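10 May 2022

Hi Baldur,

You asked for something less stiff than the last report, so I'm writing this one the way I'd tell you over coffee. It covers the spring half of the Prusanero small-storage project, meaning the bedrooms, the boxes and all the stuff that ends up in them.

**The short version:** the bedroom part is on schedule, the hallway part is behind, and I've spent less than I thought I would (more on that below, I know it's your favorite bit).

## What we've been doing

When you approved the grant we had a fairly tidy idea of what we'd find. People would own too many clothes, we'd help them fold and sort, and we'd write up what worked. The clothes have been easy! Everyone has an opinion about sweaters and most people already have a system, even if it's a chair.

The trouble is the little stuff. Chargers, tubes of hand cream, half a packet of something, pouches that came with something else and were too nice to throw away. It all lands in one container, very often a shoe box, and then the box lives on the bed during the day and on the floor at night. I've started calling these "bed boxes" in my notes and the name has stuck with the whole team.

So in March I changed the order of the visits. We now start with the bed box and leave the wardrobe for later. A box is small enough to finish in one evening, and people are much more willing to let us near the wardrobe once they've seen one thing get done.

## How a box visit goes

1. Put the box on the bed, lid off, and leave it alone for a minute while we talk.
2. Take out anything made of cloth first. It takes up the most space and hides the rest.
3. Cables go together, coiled, with a tie if there's one handy.
4. Wrappers and empties into a bag.
5. Tubes and bottles stand up along one side, caps on.
6. Whatever is left gets a spot or goes back in.

Step 6 used to say "gets a spot or gets thrown out," and it caused more arguments than everything else put together. I dropped it after the Irkar building visits and things have been much calmer.

We do most of these after dinner, when people are home. It makes for late nights, but the daytime slots just didn't fill up.

## Money

The spring allowance was $3,000. Of that, $180 went on drawer dividers and cable ties from Değirmenci, who let us return the ones we didn't open. Travel was lower than planned as the Tisach and Irkar buildings are on the same bus line. I'd like to carry the leftover into the fall and put it toward the hallway work, if you're okay with that.

## What's behind

Hallways. I underestimated how many people share one, and you can't really move a shoe rack without everybody who uses it being in on the plan. We've finished 3 and I had promised you 10 by now. I'm sorry about that. I'd rather do them properly with all the neighbors in the conversation, so I'm asking to move that deadline to November.

The printed guide is also a bit late. The text for the clothing pages is done, and the bed box pages are half written (they keep growing, there's so much to say about cables).

## What I need from you

- A yes or no on carrying the leftover money over.
- A yes or no on the November date.
- Your comments on the clothing pages, whenever you get to them. Be as picky as you like.

Then there's the bed box below. There's blue fabric down the left side, a teal cable already coiled, a small tube with a black cap toward the back, and a crumpled wrapper. For the guide, I'd like your opinion on the white pouch standing in the middle. Does a pouch count as something to sort, or as something to sort things into? The team is split on it and I keep changing my mind.

Call me any evening that isn't a visit evening, and thank you for being so patient about the hallways!
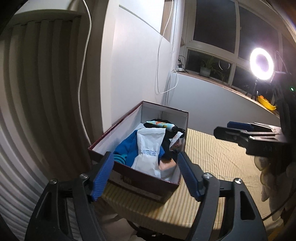

*Photo: Prusanero small-storage project, bedroom visits*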